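About Fasemlow

Can a machine do the kitchen chores yet? 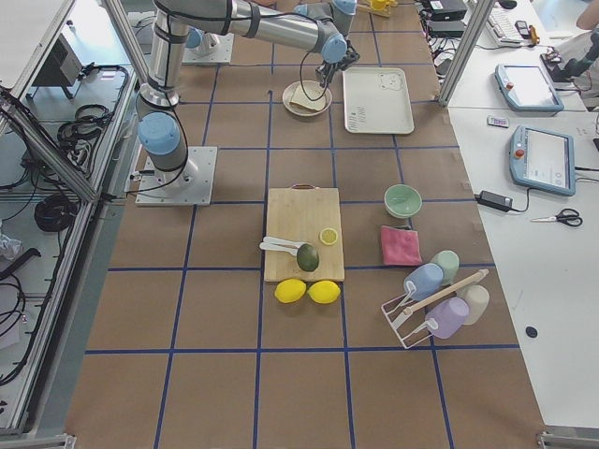 The kitchen table in our workshop, with bread, lemons and mugs.

Fasemlow is a small company. We teach robot arms to do the work that people do at home every day: put bread on a plate, move a cup to the rack, fold a cloth. Many visitors ask us if the machines can do it already. Our answer is: some of it, slowly, and not in every kitchen.

The company was started by Miyuki Hayashi and Svend Nørgaard, who met when they were both repairing packing machines. In the factory the same box comes to the same place all day. At home the bread is never in the same place, and one slice is thicker than the other. This difference is our whole job.

We keep a list of 99 chores. For 11 of them we are satisfied enough to show the arm to a customer without a person ready at the stop button. Hanging a mug is one of them. Soft things are still difficult for us, and a ripe avocado is easily damaged. Cloths are the slowest. Last May we made 423 trials of folding only, and we are still not happy with the corners.

Our software is called Zekura. Yetunde Bassey leads this part, and she also writes the test reports, which we send to customers with the failed trials included. Mitsuko Yagi sets up the tables and chooses the objects. She buys them in normal shops, so the tests are close to a real home.

We do not sell a home robot today. We do chore testing for makers of arms and grippers, and we advise small food shops that want to know if a machine can help them. If you would like to visit, please write to Yoshinori Furukawa. Visits start at 3 in the afternoon, and you are welcome to bring an object from your own kitchen for the arm to try.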